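Big news from our end of the high street, and I've been dying to share it since the letter came through the door. Gradden, the old sweet shop on the corner, is reopening in May! I walked past it twice yesterday just to look at the new sign (dark blue, gold letters, very smart) and I'm not ashamed to say I pressed my nose against the glass like a six-year-old.

For anyone who moved here after it shut, Gradden was where you went with your pocket money when you came out of the swimming baths with wet hair. It had the big jars, the brass scales and a bell on the door that you could hear from the bus stop. It closed when the lease ran out, then it was a phone repair place for a while, and then it was nothing at all, with a lot of post piling up on the mat.

The man bringing it back is Cristóvão Sequeira, who used to run the Furkel bakery stall on the market and still makes the best custard tart I've had in my life. I caught him on the step with a paintbrush in his hand and he was happy to chat, though he wouldn't put the brush down and I now have a blue spot on my good coat. "I came in here as a boy and bought liquorice," he told me. "I want liquorice in the window by May." He's signed for 5 years, which made me very glad, as we've had so many places come and go on that corner.

So what will he be selling? Sweets by weight, to begin with, from 92 jars along the back wall. He showed me the shelf plan and I can report that pear drops are at eye level and aniseed balls are down by the floor, where in my opinion they belong. There'll be a pick and mix counter too, with wrapped sweets and snack bars for people who'd sooner not have anything loose in a paper bag.
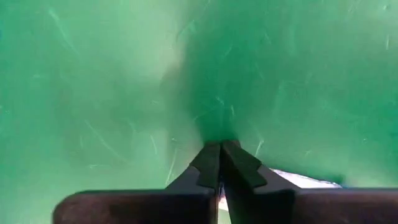
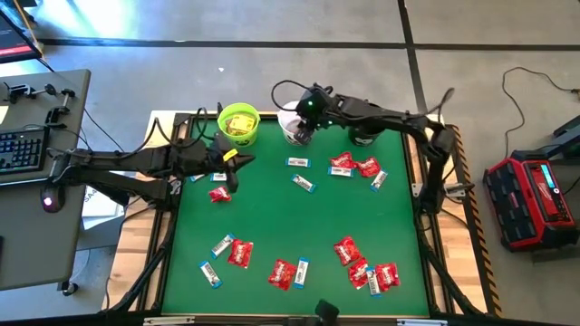
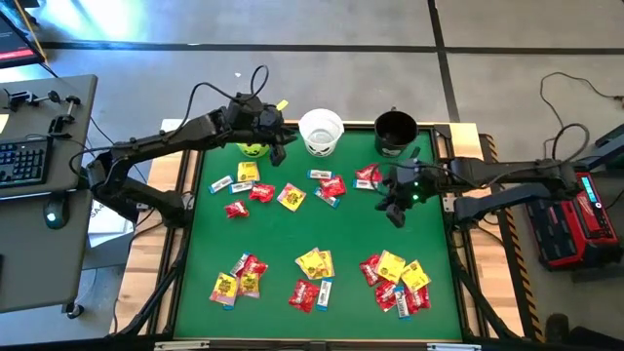
The prices haven't been settled yet, but he did say the smallest bag will be 90p, and that children can ask for a mixture of anything they like in it. I asked if grown-ups could as well and he said he'd think about it. There's also going to be a little coffee machine by the till and two stools in the window, and on Saturdays... well, I'm not meant to say, but it involves custard tarts.

The money has been a bit of a community effort. The Bravo café across the road had a collecting tin out all winter, and the quiz night at the Dimelum hall did very well indeed (our table came last, mostly my fault, I was sure Lisbon was further south). Between them they raised £3000, and that's paid for the new front door and for mending the floor where the damp got in. The old bell has been found, too! It was in a box under the stairs, wrapped in a tea towel, and it's going back up this week.

He's looking for two part-timers, one for after school and one for weekends. You don't need to have worked in a shop before, but you do need to be able to reach the top shelf or be all right on a ladder. Pop a note through the door with your name and a phone number on it and he'll ring you back. And if you've got any old photos of the shop, he'd love to borrow them for the wall by the stairs, so please write your name on the back in pencil and hand them in at the Bravo. I've already dropped off one of my mum outside with the pram, holding a bag of sherbet lemons.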